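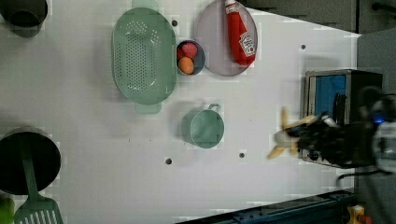

February, sourdough notes, morning

The Givness rye starter came back slowly this week, and I was gladder than I should admit to find it doming at 9. I fed it 200 grams of the Haston flour and left it by the window.

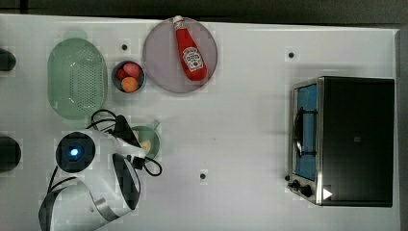
According to the Parsa bench, the same flour goes slack if it sits past noon, and they would cut the water by about 30 grams. I'm willing to try it — my last loaf did spread like a pancake.
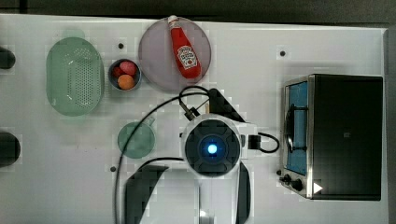 Afternoon

Cut the water, folded 2 times, and put the dough in the Fladano tin. Still a bit sticky at the edges. Crumb notes to follow once it's baked and cooled.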